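Home > Languages > Families and Kids > French

How do I get real French vocabulary going at home with a 6 and an 8 year old?

maplesyrup_mornings

Hi all! We're moving to Quebec next summer and I would love for the kids to land there with more than bonjour and merci. I had three years of French in high school and can read a menu. My partner has none. We've been at it since the start of the school year and I'm having a great time, but I'm not sure the kids are learning much.

What we've got so far: a box of 300 flash cards from Jindico (pretty, a bit flimsy), a shelf of picture books from the library, and sticky notes on half the furniture. The 8 year old reads the sticky notes out loud in a silly voice, which I'm counting as a win. The 6 year old peels them off.

My questions, sort of all tangled together: How many words should I be aiming for before we go? I saw a figure of 2,000 on a blog and got a little dizzy. Should I teach le and la from the start or just the bare word? And my accent is not great, so am I going to ruin them? We can do 15 minutes a day on school days, and more on Saturday if it's fun. I don't want to buy another app, we have two and they ask for the tablet and then wander off into the sticker section.

Games are welcome! They'll play anything with animals in it.

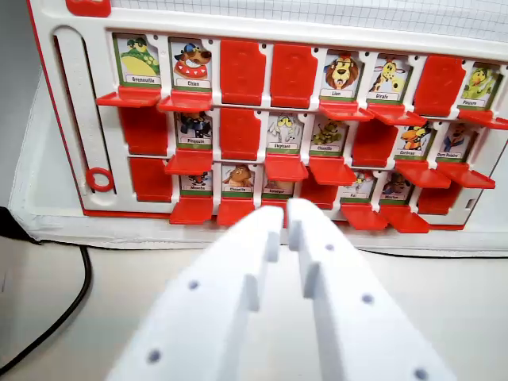 Page 1 of 2

verbs_before_breakfast

Oh, I love this question! We did the same thing before a move (Belgium in our case, kids were 5 and 9) and I'd do it all over again tomorrow.

Forget the 2,000. I kept a notebook of every word my older one used on her own, without me asking, and on the day we got on the plane it had 347 in it. She was fine! She could ask for the bathroom, say she was hungry, say whose turn it was and tell another kid to stop it. The rest came at school so fast I quit writing it down.

Teach the article with the word, always, from the first day. Une grenouille, un chien, la porte. If they learn "grenouille" by itself you'll be going back later to stick the une on, and it never sticks as well. Little kids don't find it hard. They just think the word is a bit longer than it is. I wrote the feminine words in purple and the masculine ones in orange, and my younger one would say "that's a purple one" before he could read it.

About your 15 minutes: split it. We did five minutes at breakfast and ten after dinner, and the breakfast bit was always the same stuff. What's the weather, what day is it, what do you want on your toast. Boring for me, but they got so quick at it! After dinner was for games or a book.

And question words! Please don't leave those for later. Est-ce que, où, qui, combien. Nouns are easy to collect and they look great on a list, but a kid with fifty nouns and four question words can get through a whole afternoon with another kid. Any guessing game is good for this. "Est-ce qu'il est vert?" "Est-ce qu'il a un chapeau?" You ask it twenty times in a row and it doesn't feel like a drill at all. Make a rule that the question has to be a full sentence or you lose your turn. Ours got very strict with each other about it, much stricter than I ever was.

For books, get ones you already own in English. The story is already in their heads so they just float along.
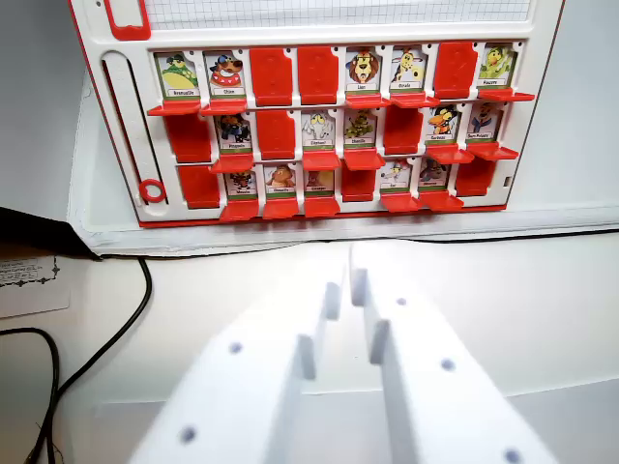
Three rows of animals, with "Chien" in the top row

One more thing, on the sticky notes. Move them! After a week nobody sees them anymore. I used to swap two or three around at night so the fridge said la fenêtre, and the kids would run to fix it before school. Best trick I had.

tuesdayish

songs. songs songs songs. we had a kids CD in the car from Fluretti and mine still sing it and they're teenagers. they had no idea what half of it meant but the sounds went in. also the r. you can't explain the french r to a six year old but you can sing it.

don't do flash cards at bedtime, ask me how I know

pamplemousse_rose

Jumping in on the accent part, as I teach beginners in the evening and parents ask me this every term. You won't ruin them. What matters is that yours isn't the only French they hear. Give them ten minutes of somebody else every day (radio, an audiobook, a cartoon they already know with the language switched over) and they'll copy that. Kids are shameless mimics, it's wonderful.

Quebec French will sound different from most of the recordings you pick up, so look for Quebec cartoons and songs now. The vowels are different and so are some everyday words. Lunch is dîner and dinner is souper, and your kids will want to know that on day one in the school cafeteria! Mittens are mitaines. You'll want that one by December.

I'd gently disagree with the color coding above. It works nicely for some kids, but I've had students who remembered the color and still couldn't tell me which article went with it. Saying it out loud with the article ten times in a silly voice did more. Your 8 year old is clearly ahead of me there.

If you'd like something to write in, the Van der Linden picture workbooks are nice and sturdy and have room to draw. The Bornari ones are cheaper but the pages are thin, so markers go straight through. Use pencil.

maplesyrup_mornings

You are all fantastic, thank you! I moved la table onto the bathtub last night and there was shrieking at 6:30 this morning. Starting on full-sentence questions after dinner. I had no idea about souper, so that's going on the fridge (or wherever the fridge note ends up). Does anyone know a good Quebec cartoon for a kid who's scared of villains?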